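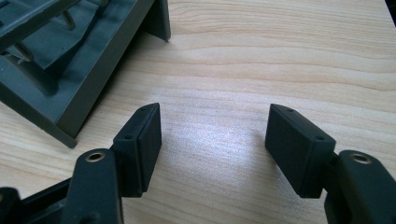

Lostton, 5 décembre

Plateau en bois clair : huile, vernis ou rien du tout ?

soltev_21
Bonjour à tous. Je viens de récupérer une table à plateau clair, veinage fin un peu ondulé. Près de la fenêtre le bois blanchit dans les reflets et on ne voit presque plus le dessin, alors que de côté il ressort bien, plus jaune. Je ne sais pas si c'est du massif ou du placage, le vendeur parlait du modèle Jitau sans plus de détails. J'ai 30 euros à mettre dans la finition. Vous feriez quoi ?

Marteau70
Un reflet pareil, pour moi il y a déjà un vernis. Une goutte d'eau dans un coin : si elle reste en boule, tu ne touches à rien. L'huile sur un vernis, ça colle et ça ne sèche jamais.

T. Quezada
Pas d'accord. Le test de la goutte ne dit pas grand-chose, une vieille couche d'huile bien polie donne la même chose. Essaie plutôt sous le plateau avec un chiffon et de l'alcool. J'ai refait un bureau Shezi en avril : égrenage au 400, deux couches de mate, et plus de reflet gênant.

Marteau70
Au 400 sur un placage, bonne chance pour les angles.

T. Quezada
À la main et dans le sens du fil, je n'ai jamais percé un placage.

soltev_21
Merci. Je ferai l'essai dessous. Autre question : je veux garder un panier métallique en permanence sur le plateau, côté droit. Ça marque ou pas ?

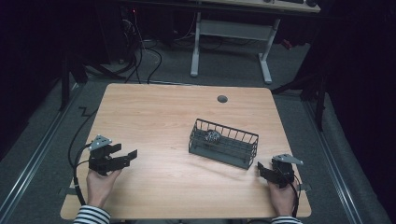

Le plateau avec le panier et le passe-câble au fond.

lina.bois
Les coins arrondis et le passe-câble, on dirait une table de bureau, donc sans doute finie en usine. Je laisserais comme ça. Pour le panier, colle des patins en feutre dessous. Le mien a rayé une étagère en un mois.

Marteau70
Voilà. Patins et basta.

T. Quezada
Le feutre ramasse les poussières et finit par rayer aussi. Je préfère le liège. Et pense à déplacer le panier de temps en temps, sinon le bois autour fonce et tu gardes la trace du rectangle.

lina.bois
Sur du bois clair oui, j'ai eu ça sous une lampe. Par contre le liège se décolle vite, moi je reste au feutre et je le change.

soltev_21
Va pour le liège, j'en ai une chute. Et pour le passe-câble, ça se démonte si je dois poncer ?

Marteau70
Souvent c'est juste emboîté, pousse par en dessous. S'il est collé, du ruban de masquage autour et tu passes à la main.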